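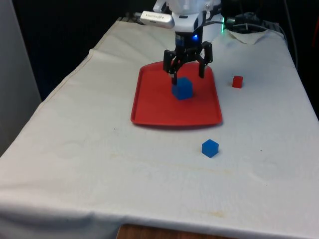 4. Montagem do dispensador Zireo. Fixe a base na parede com os 2 parafusos, sem apertar tudo. Para não perder peças pequenas, abra o saco em cima de um tabuleiro, p.ex. o vermelho sobre o pano branco.
5. Encaixe o depósito até ouvir o clique - se não ouvir, tire e repita.
6. Aperte os parafusos. Encha com cerca de 100 ml de sabonete liquido.
Nota: primeira vez, carregar 3 vezes até sair.
Atenção: não usar alcool nem lixívia, mancha a tampa. Peças em falta - contactar a Ovance.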